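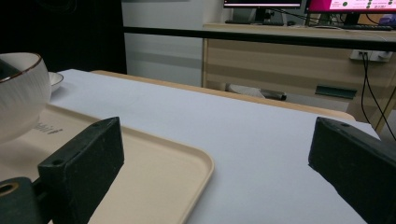

Masking the gripper fingers out of wrist camera images

If your camera rides on the gripper, the fingers are in every image it takes. They sit in the same place relative to the lens, they cover a good part of the lower view, and a segmentation or depth step will treat them as objects on the table unless you tell it otherwise. In our setup the planner kept finding an obstacle right where the gripper was and refused to move. The fix is a mask that follows the finger opening.

This page covers how to build that mask and use it in Druteo, our perception pipeline. The steps carry over to other software with small changes.

What you need

A camera fixed to the gripper, with its intrinsic calibration done. If the camera can shift on its bracket, tighten it first. Everything below depends on it staying put.

A reading of the finger opening for every image, with a timestamp. Ours comes from the gripper driver at 200 readings per second.

A plain backdrop large enough to fill the view. Matte cloth works well. Pick a color that is far from the color of the fingers.

Druteo 2 or later, with the mask tools installed.

Step 1. Record the fingers against the backdrop

Put the cloth on the table and move the arm so the camera sees only cloth and fingers. Lock the exposure and white balance. Then run:

druteo mask record --positions 20 --out fingers_raw

The tool opens the gripper in 20 even steps from closed to fully open and saves several images at each one. It waits for the fingers to stop before it saves. If your gripper has to be moved by hand, add --manual and press Enter at each position.

Do this with the room lights you normally use. Dark fingers have a shadowed inner face and a lighter top face, and if the light comes from a very different direction the threshold in the next step will need to be set again.

Step 2. Make the masks

druteo mask build fingers_raw --backdrop auto --out fingers_mask

For each position the tool averages the images, compares every pixel to the backdrop color, and marks what is left as gripper. Open the preview folder and look through the results. Check these things:

Screw holes and other recesses. A deep hole can come out as a gap in the mask, and depth values inside it are usually bad. Turn on --fill-holes.

The bracket and anything bolted to it. Parts in the corners of the image are easy to forget. Shiny metal is the worst case, because it can reflect the cloth and be taken for backdrop. Paint those areas in by hand with druteo mask edit. They don't move with the fingers, so you only do it once, on the static layer.

The tips. The mask should reach all the way to the end of each finger but not much past it. The gap between the tips is where you will be looking for the object, so you don't want to lose more of it than you have to.

Step 3. Add a margin

A mask that fits exactly will leave a thin line of finger pixels along the edges. Grow it a little:

margin_px: 6
tip_margin_px: 3

These are our values. The tip margin is smaller so that small objects between the fingers aren't erased. Lotte Jansen ran the same gripper with a margin of 15 for a while and lost the rims of shallow dishes whenever the fingers came in close, so start low.

Step 4. Match the mask to the opening

At run time Druteo reads the finger opening, finds the two nearest recorded positions, and blends their masks. Set the source in your config:

gripper_state: /gripper/opening
max_age_ms: 20
on_stale: widest

The last line matters. If the reading is too old, the tool has no idea where the fingers are. With "widest" it uses the union of all masks, which hides too much but never lets a finger through. The other choice is "drop", which throws the image away. Sem Prins uses drop for mapping runs, where a missing image costs nothing.

Step 5. Apply it in the right place

Put the mask before plane fitting and before clustering. If you fit the table plane first, the fingers pull it up on one side, and a thin item such as a tray may end up below the plane and vanish.

Mark masked pixels as unknown — not as free space. If they are marked free, the map will clear out whatever is behind the fingers, and the planner may try to go through it.

Step 6. Crop the far background

With the arm low and the camera tilted, it sees well past the far side of the table. Desks, monitors and cables get clustered like anything else, and a lit screen that changes can upset feature tracking. Set a workspace box in the robot base frame and drop every point outside it. Leave some room past the table edge so the edge is still in the map.

Testing

Take the cloth away, put a few ordinary items on the table, and record 300 images while the arm moves and the fingers open and close. Then:

druteo mask check run_01 --report

The report lists every image where a cluster appears within 5 cm of the lens side of the fingers. A few hits during fast closing usually mean the timestamps are off. Try shifting the gripper readings by 10 ms either way before you touch the margins. Hits in every image mean the camera has moved and you need to go back to step 1.

Emese Tóth wrote the original check script and Ward Goossens added the stale handling.

Last updated 20 October 2019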